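Mikasside bin picking cell, eight months in

Verdict first as I've got a shift to get to. Good bit of kit. Not the bit of kit we were told about. Four out of five if you have patient people, two if you haven't.

We're a returns and mixed goods depot in Murnlow. Stuff comes back from shops and customers in no order at all, gets tipped, somebody has to pull it out piece by piece and send it down the right chute. Used to be two people per bin, bent over, all day. I did it for three years before I went up to shift lead and my back still reminds me.

The cell came from Pakzad, who put the arm, the bin stand and their own picking software together and call it the Mikasside. On paper it does 800 picks an hour. Ours does 728 on a good morning with boxed goods, and I've stopped quoting either number to anyone because it depends so much on what's been tipped in. Boxes, tubs, anything with a flat face: lovely. Soft stuff, fine once it learned. Clear packaging is where it sulks. It will hover, go back, hover again, then put the amber light on and wait for a person.

Which brings me to the part the brochure skips. The person.

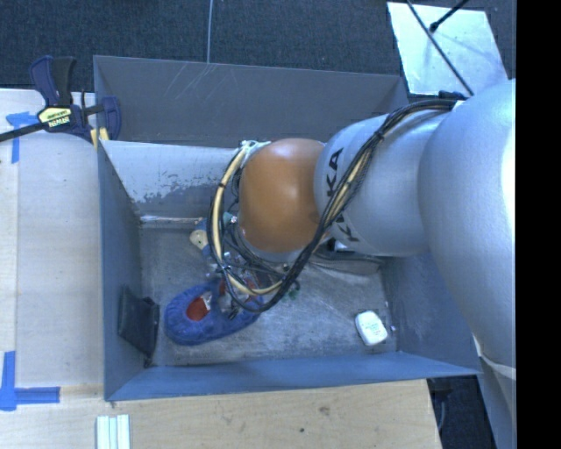 On the old way of working you had eight pickers on days and you could have a chat while you did it. Now there are three at the cells and the rest moved to inspection and packing. No one was let go, I'll say that for the site, but two left on there own by August and I don't blame them. Minding a machine is a different job. You stand, you watch, you clear the awkward pieces, you press resume. Less bending, much more boredom. One of my lot said she'd rather have the sore back. She changed her mind after a month, but she did say it.

What helped was swapping people round every two hours. Should have done that from the start. We had folk on the same cell a full shift for the first six weeks and the mistakes all came after three in the afternoon.

Setup. Pakzad sent Ardalan Yazdani for the install and he was excellent, can't fault him. Stayed late twice, explained things to the pickers and not just to the managers, and wrote the amber light steps on one sheet of card that is still taped up by the stop button. If you buy one, ask for him. The manual is 3450 lines of error codes (our maintenance lad scrolled to the bottom of the file) and about as much use as you'd think.

Noise — less than expected. You can talk next to it. The vacuum pump is the loud part and we had ours moved behind a partition.

Cables and hoses. Keep an eye on them. Anything that runs along the outside of an arm and reaches into a bin of mixed goods is going to want looking at. We check ours at the start of every shift, takes a minute, and we've had one hose replaced. Pakzad charged us for it, which I thought was a bit much inside the first year.

Bins. Get metal ones and fix them down properly. The plastic ones we already had crept a little with every knock, and then the arm is reaching for where the thing used to be. Paint wears off the metal inside and it looks rough after a few weeks. Makes no odds to the picking.

Training is half a day for running it and two more days if you want somebody who can teach it new items. Pay for the two days. And send a picker on it, not an office person. Ours went to Uvville for the course, came back and got the small floppy items working in a week, just from knowing how she used to grab them herself. She got a pay grade for it as well, after some arguing. That's been the best thing to come out of this for the people on the floor, if I'm being fair, one proper step up where there wasn't one before.

Things I'd want fixed
The amber light is too low, you can't see it from the next cell.
Resume button needs a firm press, people with gloves on miss it.
The pick count on the big screen. We switched it off. Pickers thought it was scoring them, and to be fair it was a daft thing to hang over someones head.
Phone support shuts at five. We run till ten.

Would I buy again, yes, probably one less than we did, and I'd spend the differnce on the training. Second hand clamps and spare hoses worth having in the cupboard too. Will update when we've had the yearly service.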